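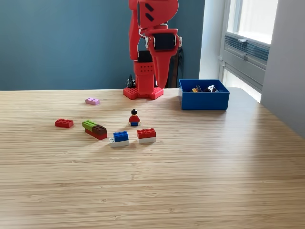 # Westix Kendik race radio scanner: a season and a half at the track

14 Aug 2022

I bought the Kendik in January, after my old scanner died in a bag between two endurance races. It's a handheld receiver made for listening to team radio and race control from the grandstand. I've used it at sprint weekends, two club endurance meetings and one very wet test day at Grarkham, so I think I can say how it holds up.

## Setup

The Kendik stores 1000 channels. I use 409 of them, and that already covers every series I follow. You can type frequencies in by hand or load a list from a computer. Typing is slow. The keypad has small rubber keys and you press each one up to three times to label a car. Loading a list takes a few minutes, but the software is plain and looks old, and it won't accept a file with a blank row in it. I lost most of an evening to that before Līga Koppel, who posts the frequency lists on our forum, told me to check the bottom of the spreadsheet.

Once the cars are in, you enter a car number and press Go. It jumps to the team straight away, and I like this better than the scroll wheel on my last one.

## At the track

Reception is good. At Grarkham I could hear the pit wall clearly from the far side of the hairpin, where my old unit gave me mostly hiss. Under the bridge on the back straight it drops out for a second or so. Scanning between a group of cars is quick, though it sometimes stops on the tail end of a message and you only hear "copy".

Priority mode is the best feature. Set race control as the priority and it cuts in over whatever else is playing. During the second safety car at the Oprea 6 Hours I knew the pit lane was closed well before the commentators said so. Ivan Prokopenko was sitting next to me with a phone app and he was a full lap behind.

Volume is fine with a proper headset. With the earbuds in the box it isn't loud enough near the start line, and they fall out. Plan on buying a headset.

## Battery and build

The battery lasted a whole six-hour race with some left over – I didn't get through a second day on the same charge. It takes AA cells as well, in a tray that is sold separately. I'd have put the tray in the box.

The case has survived a drop onto concrete steps and a lot of rain. The belt clip has not. Mine cracked in April and the replacement is a bit loose.

## Price

I paid $696, which is a lot for something I use on maybe ten days a year. If you go to one race a season, rent one at the gate. If you go to most of them and you care about strategy calls and penalties, it's worth the money. I'd buy it again, with the headset and the AA tray in the same order.

**Rating:** 4 out of 5. One point off for the clip and the software.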